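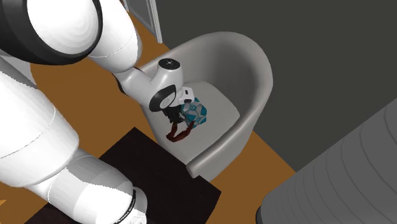
Ritu Saxena wanted to know what the planner thought it was doing, and whether thought was the word they were using this week.

"It's solving for a grasp and a place pose," Reinaldo said. "Cube on the seat. It has the whole path."

"It has a path," she said. "Who told it the red thing was soft?"

He scrolled. The log was long and mostly green. Fondodico had sold them the planner in May on the strength of green logs, and Reinaldo still read them the way his father read box scores, lips moving a little.

"It's in the scene file," he said.

"So we told it."

"We told it."

She pulled a chair over from the next desk, a real one with a bad wheel. On the screen the simulated arm hung over the simulated armchair with the teal cube in its fingers and the dark red thing crumpled on the cushion under it. She had the run paused. She had been pausing it at this step since lunch. In the collision list the red thing was entered as item 7, deformable, ignore on contact, and she couldn't find who had typed that. The commit said Otdale, which was the name of the shared machine and could have been any of them.

"Put it back to rigid," she said.

"Then it won't find a path."

"Then it won't find one."

"Ritu. The demo is Wednesday."

She knew when the demo was. Pallavi Malhotra had written it on the whiteboard and drawn a box around it, and later, when people had kept asking, a second box. The customer was Curnport, who rented out furnished apartments and wanted things picked up off furniture and put back on it between tenants. They had been shown a success rate. Ritu had asked at the time what counted as a success, and Pallavi had said the cube ends up on the seat, and Ritu had asked what if it ends up on the seat on top of somebody's scarf, and Pallavi had said that it was still on the seat.

Reinaldo changed the flag. He ran it again from the start and they watched the search tree spread out in the side window, thin blue lines going everywhere and coming back. It took longer than either of them liked. His coffee had a skin on it. At the end the planner printed that it had expanded 1,445 nodes and found nothing, and under that, in the same cheerful green as everything else, it printed DONE.

"Why is that green?" she said.

"Everything's green. It's the terminal theme."

"Change the theme."

"That's a Bajpai thing, it's in their wrapper, I can't just--" He stopped, and looked, and could. It was one line. He made the failures orange and scrolled back up through the morning. There was a fair amount of orange.

Neither of them spoke for a bit. Down the hall somebody was running the dishwasher with a spoon loose in it.

"Some of those are timeouts," Reinaldo said.

"Sure."

"A timeout isn't the same as a miss."

"What did we call them in the report?"

He didn't have to look that up, and he looked it up anyway. They had called them excluded. Of the runs left after that, the cube had ended up on the seat nearly every time, and in 67 of them the red thing had been underneath it. Ritu wrote the number on the back of her hand, where she used to write phone numbers, and felt silly, and left it.

"It would be fine on the real one," he said. "It'd feel the contact. There's force control."

"Have you tried it?"

"Satish has."

"Satish tried it on foam."

Reinaldo rubbed his eyes. He was a good engineer, and she had never told him so, and this didn't seem like the afternoon to start. He reached over and set the flag back to soft, only to look at it, he said, and unpaused. The fingers started to open. She leaned across him and hit the space bar.

"Leave it there," she said. "I'm going to get Pallavi."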